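자브리드... 과제 중간 진행 보고

과제명: 가정용 주방 보조 팔 Jidberg의 정리 동작 학습 및 안전 검증
수행: Trulovel 조작지능팀
제출처: Grurnar 연구지원실
작성일: 2025년 11월 17일

1. 이번 기간 한 줄 요약

그리퍼가 물건을 놓친 뒤에도 잡고 있다고 믿고 움직이는 결함을 찾았고, 원인을 두 갈래로 나눠 한쪽은 고쳤습니다. 다른 한쪽은 아직 남아 있습니다. 일정은 2주 밀렸지만 이번에 얻은 로그가 워낙 좋아서 팀 분위기는 오히려 착수 때보다 뜨겁습니다!

2. 무엇이 잘못되었나

지난 보고에서 말씀드린 대로 이번 기간의 목표는 접시 위의 과일을 집어 쟁반으로 옮기는 동작을 시뮬레이션에서 안정시키고, 같은 정책을 실기 팔에 올리는 것이었습니다. 시뮬레이션 평가는 순조로웠습니다. 그래서 실기 시험을 시작했는데, 첫 주에 팔이 빈손으로 쟁반까지 가서 내려놓는 동작을 하고, 성공으로 기록한 뒤 다음 동작으로 넘어가는 일이 생겼습니다.

처음에는 가벼운 기록 오류로 봤습니다. 그런데 로그를 다시 돌려 보니 더 곤란한 경우가 섞여 있었습니다. 파지 판정이 참으로 굳어 있는 동안 손목의 접촉 감시 기준이 완화된 값으로 유지되고 있었습니다. 물건을 들고 있을 때는 무게 때문에 손목 힘이 흔들리니 기준을 느슨하게 잡아 둔 것인데, 빈손일 때도 느슨한 기준으로 움직인 셈입니다. 그 상태에서 그리퍼 끝이 쟁반 테두리를 세게 눌렀고, 보호정지는 우리가 설계한 시점보다 늦게 걸렸습니다. 다친 사람은 없고 장비 손상도 없습니다. 작업 구역 안에 사람이 없는 조건에서만 시험하고 있었기 때문인데, 그 조건이 풀린 뒤에 발견했다면 이야기가 달랐을 것입니다. 저희는 이 건을 안전 사안으로 분류하고 실기 시험을 그날 멈췄습니다.

3. 재현 작업

실기를 멈춘 뒤에는 시뮬레이터 Saber에서 결함을 재현하는 데 힘을 쏟았습니다. 기존 평가 장면은 성공과 실패만 세고 있어서 판정이 언제 틀어지는지를 볼 수 없었습니다. 그래서 매 스텝마다 손가락 간격, 접촉력, 물체 위치, 파지 판정값을 나란히 남기도록 기록기를 새로 붙였습니다. 코드 자체는 길지 않은데 시각 동기를 맞추는 데 시간이 꽤 들었습니다. 손목 힘 신호와 손가락 신호의 주기가 달라서, 처음 며칠은 엉뚱한 순서로 정렬된 그래프를 보면서 없는 현상을 쫓아다녔습니다.

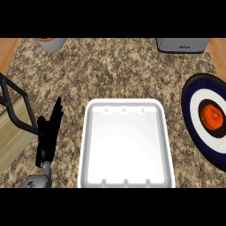
파지 판정 재현 시험은 총 1273회 돌렸습니다. 정책과 카메라 설정은 그대로 두고 물체의 초기 위치, 표면 마찰, 팔의 출발 자세를 바꿔 가며 반복하는 방식입니다. 대상 물체는 접시 가운데 검은 부분에 놓인 오렌지이고, 목적지는 화강암 상판 중앙의 흰 쟁반입니다. 쟁반은 안쪽 벽 위아래로 홈이 세 개씩 나 있고 테두리가 올라와 있어서, 내려놓는 높이를 조금만 잘못 잡아도 손가락 끝이 테두리에 닿을 수 있습니다. 결함이 안전 문제로 번지는 지점이 바로 이 구간이라 장면을 단순화하지 않고 그대로 썼습니다. 전체 시험 가운데 60회에서 실기와 같은 증상이 나왔습니다. 드문 편이지만, 한 번도 안 나오던 것을 원할 때 불러낼 수 있게 되었다는 점에서 저희에게는 이번 기간의 가장 큰 수확입니다. 시드를 고정하면 똑같은 실패가 똑같은 순간에 나옵니다. 이걸 처음 확인한 날은 다들 퇴근을 미루고 화면 앞에 모여 있었습니다.

4. 원인

첫째 원인은 판정 논리입니다. 파지 여부를 손가락이 닫히는 순간 한 번만 확인하고, 그 뒤로는 놓기 명령이 나갈 때까지 값을 바꾸지 않았습니다. 이동 중에 둥근 물체가 미끄러져 빠져도 판정은 참으로 남습니다. 착수 초기에 상자형 물체로 시험하던 때의 코드가 그대로 내려온 것이고, 과일로 대상을 넓힐 때 다시 살펴봤어야 했습니다. 이 부분은 저희 검토가 부족했습니다.

둘째 원인은 손가락 간격 신호의 편차입니다. 손가락을 완전히 닫은 상태에서도 간격이 영으로 읽히지 않는 경우가 있었습니다. 이때 판정기는 얇은 무언가를 쥔 것으로 해석합니다. 시뮬레이션에서는 편차를 일부러 넣어야 나타나고, 실기에서는 전원을 켠 뒤 시간이 지나면서 나타납니다. 왜 시간에 따라 변하는지는 아직 설명하지 못합니다. 구동부 온도와 관련이 있다고 보는 의견이 팀 안에서 우세하지만 측정으로 확인한 것은 아닙니다.

5. 조치한 내용

파지 판정은 이제 이동 내내 갱신됩니다. 간격과 접촉력이 함께 조건을 만족해야 참이 되고, 둘 중 하나라도 끊기면 팔은 속도를 낮추고 재확인 동작에 들어갑니다. 접촉 감시 기준은 판정값과 분리했습니다. 물체를 들고 있다고 믿더라도 쟁반 근처에서는 항상 엄격한 기준을 씁니다. 들고 있는 무게만큼의 보정은 따로 계산합니다.

수정 후 증상이 나왔던 60회의 시드를 같은 조건으로 다시 돌렸습니다. 15회에서 여전히 잘못된 파지 판정이 남았고, 모두 간격 편차를 크게 넣은 조건이었습니다. 다만 이 경우에도 접촉 감시는 설계한 시점에 작동했습니다. 판정이 틀려도 세게 누르지는 않게 되었다는 뜻이고, 저희가 가장 먼저 확보하고 싶었던 성질입니다. 시뮬레이션에서의 결과이므로 실기에서도 그렇다고는 아직 말씀드리지 않겠습니다.

부수적인 소득도 있습니다. 새 기록기를 붙이고 나니 접근 동작에서 손목이 불필요하게 도는 습관이 드러났고, 이를 줄였더니 동작이 눈에 띄게 차분해졌습니다. 원래 계획에 없던 개선이라 더 반가웠습니다.

6. 일정과 예산에 미친 영향

실기 시험 재개가 2주 늦어집니다. 최종 시연은 3월로 잡혀 있고, 이 일정은 바꾸지 않아도 된다고 판단합니다. 대신 시연 물체의 종류를 늘리기로 했던 작업은 뒤로 미루겠습니다. 예산 항목 사이의 이동은 없으며, 간격 편차 측정에 필요한 온도 센서는 기존 재료비 안에서 구매합니다.

7. 다음 기간에 할 일

실기 재개 전에 전원 투입 직후와 장시간 가동 후의 손가락 간격을 비교 측정합니다. 결과에 따라 작업 사이사이에 영점을 다시 잡는 절차를 넣을지, 센서를 바꿀지 정하겠습니다. 재개 첫 단계는 저속, 무인 구역, 부드러운 모형 과일로 한정하고, 접촉 감시가 설계대로 걸리는지를 성공률보다 먼저 봅니다. 이 단계를 통과하기 전에는 사람이 옆에 있는 시험을 하지 않습니다.

재현용 시드 목록과 기록기 코드는 과제 저장소에 올려 두었습니다. 연구지원실에서 원하시면 실패 재생 화면을 함께 보면서 설명드리는 자리를 마련하겠습니다. 숫자로만 보실 때보다 훨씬 흥미로우실 것이고, 저희도 보여 드리고 싶은 마음이 큽니다.

8. 요청 사항

안전 사안 보고 양식에 시뮬레이션 재현 결과를 첨부할 칸이 없습니다. 별지로 제출해도 되는지, 실기 재개 승인에 별도 서식이 필요한지 회신 부탁드립니다.

Trulovel 조작지능팀 드림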